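Updated January | By the Clavum setup team

Section 2. Planning your budget

Good planning makes the first day with your Clavum arm a lot more fun! Work through these steps before you order.

1. List every part the arm will handle. Put shiny metal parts at the top, as they take the most testing.
2. Set aside $700 for grippers and spare cables.
3. Add 20 hours of staff time for practice runs.

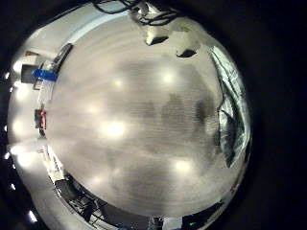
Do I need to buy the wrist camera right away?
You can add it later, as long as you order the arm with the Cedeo mount.

Note: The mount is part no. 102.

Caution: Don't order a stand until you have measured your floor space.

This site uses cookies. Accept | Manage settings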